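From: Moushumi Gazi
To: Follholm Neighbors list
Subject: Re: [follholm] Little library on Huvell Street, again

Lakmal Wijesinghe wrote:
> I have now walked past the book box on three mornings in a row and it is
> jammed so full that the door won't shut. When it rains the top shelf gets
> soaked. Most of it is tax guides and diet books. Could we agree on a
> limit, or at least on a rule that if you put one in you take one out?
> I'm happy to draft something.
>
> Lakmal

Lakmal, I love you, but please do not draft something. The last time this list drafted something we got four weeks on the subject of leaf blowers and two households still don't wave.

I say this as the person who empties the box. I've been doing it since the Plenix people moved out of the corner house and left it to whoever had a screwdriver. The box holds 60 books if you're good at it and 100 if you're the kind of person who also believes in fitting one more thing in the dishwasher. We have several of the second kind on our street. I have my suspicions and I'll be keeping them to myself until the block party.

One in, one out sounds fair until you picture it in practice. Somebody's aunt dies, they have 10 boxes of paperbacks in the hall, and we're going to tell them they must go home with an equal number of tax guides? They won't. They'll come back at night. The night donors are where the encyclopedias come from.
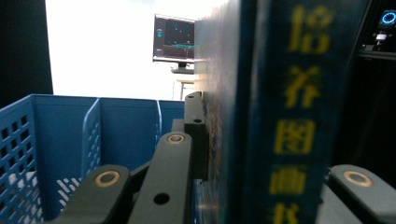 What moves and what doesn't is a mystery to me. Mysteries go in an afternoon. Cookbooks go unless there's gelatin on the cover. Kids' books in any language go fast, and the languages nobody expects go fastest, so please keep those coming. Large hardbacks about leadership stay until the glue gives out. There is one called something like Winning Quietly that I have personally carried to the thrift store twice, and it has come home both times. I've stopped fighting it. It holds up the left end of the bottom shelf.

As for the door, it isn't closing because the hinge is bent, and the hinge is bent because a person (see above, block party) leaned on it to get an atlas in. Rezaul has a spare hinge and says he can get to it Wednesday if it's dry. If it's not dry he'll get to it when he gets to it, and I'd ask that we not have a thread about that either.

In the meantime, a few things would help me more than a rule:

If it's full, take yours home and try next week. Your book will keep.

If it's moldy, it isn't a donation. The recycling truck comes down the same street.

No magazines. Obaidul, I know the sailing ones are in good condition. We are two hundred miles from the sea.

I do the clear-out at the end of the month, usually at 10 in the morning, and I'd welcome one person with a car. The thrift store on Liyanage takes everything except textbooks and, lately, my calls.

Mahfuz asked off-list whether we could put up a second box by the bus stop. I'm for it, provided Mahfuz is the one who empties it.

Moushumi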